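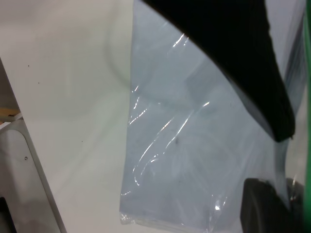
教机器人打开一只自封袋,最快的办法是有人握着遥操作手柄,带它完整地做一遍。Tastudari今天发布Preveo的新版本,这套软件和手柄让没有编程经验的人也能通过远程操控或直接牵引机械臂,把自己的手上功夫示范给机器人。团队为这次发布选的第一项任务,是日常生活里再普通不过的透明塑料袋。从腕部相机看过去,薄膜几乎和白色桌面融为一体,能抓住目光的是袋面上那几道弯弯曲曲的亮光和起皱的地方,黑色的夹爪手指就在袋子上方。操作员要凭着这点线索判断该往哪儿下手,而这种判断,正是Preveo想记录下来的东西。

Skusska,2024/9/21

## 为什么从一只袋子开始

硬邦邦的方块、杯子和瓶盖,机器人已经练得很多了。薄膜类物品一直让人头疼:它透明,会反光,碰一下就换个形状,两层膜有时还贴在一起。项目负责人Adjoa Bawa说,团队内部为选题争论过很久,有人提议叠毛巾,有人提议插线缆,最后大家一致同意用自封袋。

“我第一次坐到手柄前面,以为半分钟就能搞定,”Bawa回忆说,“我试了一个上午。手指差一点点,袋子就滑走了;压得重一点,膜又皱成一团。可是等到终于捏住封口那一刻,我在椅子上喊出来了!隔壁房间的同事都跑过来看。”

她觉得这种难度很合适。任务短,换一只袋子就能重来,失误也不会弄坏什么贵重东西,新手因此敢放手去试。一个任务如果重置一次要十分钟,示范的人很快就会疲惫,动作也跟着变形。自封袋摆回桌上只需要一伸手,人的注意力可以一直留在动作本身。

袋子的摆法也有讲究。团队要求每次示范前把袋子换一个角度、换一个位置,有时放在桌子中间,有时挪到靠边的地方,让腕部相机只能看见一个角。位置变了,操作员的起手动作也会跟着变:有人习惯先把机械臂抬高,把桌面看全了再靠近;有人喜欢贴着桌面慢慢找。两种做法都保留了下来。

## 手怎么动,数据就怎么记

Preveo支持两种示范方式。第一种是遥操作,操作员坐在工位旁,双手握住手柄,机械臂实时跟随,夹爪的开合由食指控制。第二种是牵引示教,人直接扶着机械臂走完一段路径,适合大范围的移动和接近动作。两种方式可以在同一段示范里切换,这是新版本里用户呼声最高的功能,也是工程团队做得最久的一项。

负责控制软件的Janaka Selvanayagam介绍,旧版本在切换时会有一下轻微的顿挫,熟练的操作员能感觉到,训练出来的动作里也带着这个小毛病。新版本重写了切换时的力控过渡。“现在从扶着机械臂换到握手柄,手上几乎没有断开的感觉,”他说,“我请了几位完全没有接触过机器人的人来试,他们根本没注意到什么时候换的。听到这个我特别高兴。”

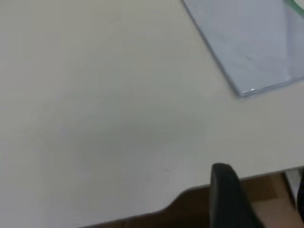
视角方面,Preveo同时记录腕部相机和固定相机的画面。腕部相机离得近,能跟着夹爪移动,对接触前那几厘米很有帮助;固定相机看得到工作台的大部分区域,夹爪和物体之间的相对位置更清楚。操作员可以在屏幕上并排查看,也可以只留下自己用得惯的那一个。团队起初以为大家都会偏爱固定视角,试用以后发现,不少人练到后面,眼睛基本上只盯着腕部画面。

所有信号按统一的时钟对齐,包括关节位置、夹爪开度、手柄输入和两路图像。一段示范结束后,操作员当场就能回放,按一个键标为“保留”“重做”或者“留作参考”。最后这个选项是Selvanayagam坚持加上的。他认为一次没有成功的尝试里常常有很漂亮的补救动作,比如袋子滑开以后怎么重新靠近,丢掉太可惜。

## 48位示范者,526段精选示范

为了准备这次发布,Tastudari邀请了48位示范者来到Skusska的工作室。他们当中有裁缝、牙科技师、面包师傅、在校学生,也有几位已经退休的装配工。每个人先接受一小段练习,再开始正式录制,累计完成2,000次尝试。经过逐段复核,526段示范收入首个公开数据包,与新版软件一同提供。

Bernice Ofori负责示范者的培训和数据复核。她看完了全部录像,对每个人的手法了如指掌。“裁缝们的动作很有意思,她们会先用一根手指把膜抚平一点,再去捏边,”她说,“做牙科的几位动作特别小,特别稳,看着真舒服。学生们快得很,失误也多,但是补救得也快!”

Ofori在培训里反复强调的一件事,是别替机器人着急。人自己开袋子的时候用的是十根手指,还有指尖的触感,隔着手柄这些都没有了,节奏自然要放慢。她建议新手在夹爪接近封口时先停一停,看清两根手指是不是分别落在想要的位置,再去合拢。示范者里有人把这叫作“吸一口气”,后来成了工作室里的通用说法。录像里也能看到这个停顿,模型学到的动作同样保留了它。

复核的标准写得很具体。示范里夹爪应当从张开的状态接近袋口;手指不得把袋子推出桌面;接触之后如果需要重新调整,要抬起再来,不能拖着薄膜走。凡是复核人员意见不一致的片段,都由Ofori和另一位同事重新看一遍,再决定去留。数据包附有完整的复核记录,使用者可以按自己的需要筛选。

## 合作伙伴怎么用

首家接入新版本的合作伙伴是Salminen。这家企业做小批量零件分装,每天要处理各种规格的袋子,换一种袋子就得重新调一次设备。Salminen的生产技术主管Nhyira Abugri带着两位班组长在Skusska待了一周,学习怎样示范、怎样复核,以及怎样判断一段示范值不值得留下。

“我们班组长干了很多年包装,闭着眼睛都能开袋子,可是让她写一份步骤说明,她写不出来,”Abugri说,“现在她不用写了,坐下来做给机器看就行。她回去以后第一句话是问我什么时候能把手柄搬到车间里。”

Salminen计划先把示范工位设在培训室,由班组长轮流录制,再交给工程部门训练和测试。Abugri特别提到,她希望参与示范的员工在数据里署名,愿意匿名的也可以匿名。Tastudari已经在新版本里加入了署名字段,公开数据包的致谢名单也按示范者本人的意愿填写。

Senyo Bonsu是Tastudari的创始人,他把这一点看得很重。“一双手练出来的本事,应该有名有姓,”他说,“我们做软件的人常常盯着模型,可是每次我走进工作室,看到有人第一次隔着手柄碰到那只袋子,脸上那个表情,我就又想起来当初为什么要做这件事。”

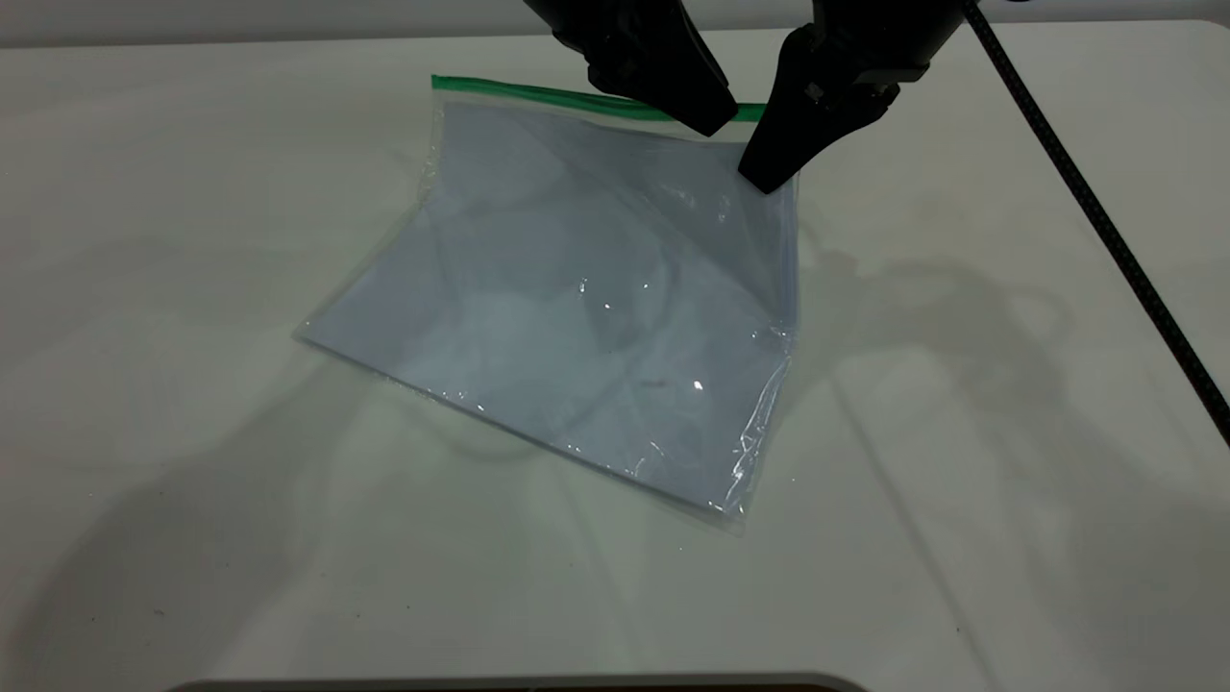
## 新版本包含的内容

- 遥操作与牵引示教的平滑切换,可在单段示范中多次使用
- 腕部与固定视角同步录制,支持并排或单独显示
- 当场回放与三档标记,标记结果随数据一同导出
- 夹爪开合速度的个人设置,每位示范者登录后自动载入
- 示范者署名与匿名选项
- 首个自封袋任务数据包,附复核记录和摆放说明

现有Preveo用户可以直接升级,旧版录制的数据不需要转换。手柄固件需要同时更新,安装程序会给出提示。升级前请先把机械臂停到休息位,并确认夹爪里没有夹着物品。

## 接下来的安排

9月里,Skusska工作室将开放2个示范工位,供学校、实验室和企业预约。来访者可以亲自握一握手柄,从最基本的移动和抓取练起,再试试自封袋任务。每个工位都有培训人员陪同,第一次来的人不需要任何准备,穿袖口收紧一些的衣服会方便些。

工程团队已经在准备下一项任务。候选名单上有给袋子装入小零件、合上封口,还有把贴在一起的两张薄膜分开。Selvanayagam个人最想做的是合上封口,他说那需要沿着整条边一路压过去,力道要匀,人做起来都未必每次都能压严实。Ofori则更看好分开薄膜,已经开始在工作室里收集不同厚薄的样品。

公开数据包采用允许研究和教学使用的许可,企业用户如需用于产品开发,可与Tastudari另行签订协议。团队也欢迎使用者把自己录制的示范贡献回来,所有投稿都会经过同样的复核流程,并附上复核意见,无论最后是否收录。

## 关于Tastudari

Tastudari开发用于机器人示范教学的软件和手持设备,工作室设在Skusska。公司的产品Preveo供研究人员、培训机构和制造企业录制、回放与整理人类示范。

## 媒体与预约

采访请联系Adjoa Bawa,示范工位预约和数据贡献事宜请联系Bernice Ofori。来访的媒体朋友可以在工作室现场观看遥操作演示,也可以提前说明,留出时间自己上手试一段。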